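Riltgate publishes good practice guide for two-arm robot cells working with household objects

PRANCOMBE, 27/04/2026. Riltgate today released the first public edition of its good practice guide for small robot cells with two arms. The guide is 47 pages long and is free to download. It is written for laboratories, colleges and small companies which operate table-size arms and have no safety engineer of their own.

Existing standards for industrial robots remain the main reference, and the guide does not replace them. Its purpose is to help the operator with daily questions that come up when the arms are small, the objects change often and people come close to the table many times in one day.

The text was prepared over 2987 logged hours of operation at the Prancombe workshop. Much of this time was spent on ordinary table tasks with mugs, trays and coasters, where both arms share one work area.
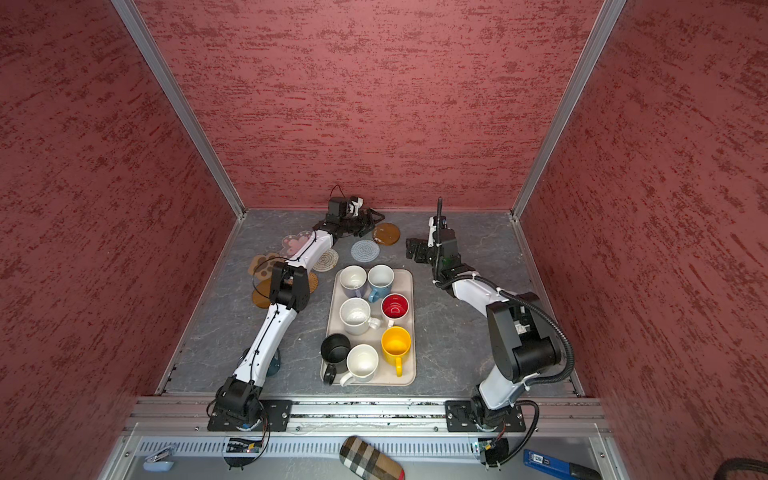 Two-arm cell with mugs on a tray and coasters on the work surface, Prancombe workshop.

The guide is divided in four parts: the cell, the cables, the objects and the logbook.

The part on the cell asks that both arms are bolted to a common rail or plate, and that the position of each base is measured again after every transport. Walls on the sides should be of one color family, without mirrors or shiny film. The shared zone between the two arms must be defined in the software before the first run, and only one arm may enter it at a time unless the task was tested at reduced speed.

For cables, the guide gives a simple test. The operator moves each arm slowly to its farthest reach in every direction and checks that no cable becomes tight or touches the gripper fingers. The test is repeated each 1000 cycles, and each time when a gripper is exchanged. Electronics boards near the bases should have a cover wherever a person can reach them by hand.

The part on objects is the longest one. Ceramic and glass pieces must be checked for cracks before use and taken out of service after 2000 grasps, also if they look undamaged. A start layout should be written down for every task, including which way the handles point. Personal items and hand tools should have their own place outside the reach of both arms, and this place should be marked.

"We read many good documents, but they were made for big machines behind a fence," said Snædís Damgaard, who led the writing of the guide. "A person with two small arms on a table needs to know what to do on a normal morning. We tried to write it in such a way that one can read it with the hand already on the stop button."

Before publication, a draft was sent to outside readers, among them users at Codness. Their remarks led to 12 changes, most of them in the rules about the shared zone.

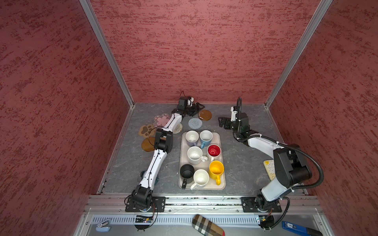 Zakharchenko wrote that the limit for ceramic pieces is too strict for groups with a small budget, and asked that the next edition permits a longer use when every piece is inspected under a lamp and the result is signed in the logbook.

Riltgate has accepted this point for review. The present limit stays valid until test results are available, and operators who keep their own records of broken or chipped pieces are invited to send them.

The logbook part contains one form for daily checks and one for incidents. Also small events should be recorded, for instance a dropped mug or a stop by the operator without contact. Both forms may be copied and adapted freely.

A second edition is planned for September. Comments on the present text can be sent to Riltgate through the contact form on the website of the company. Printed copies are available at the Prancombe workshop on request.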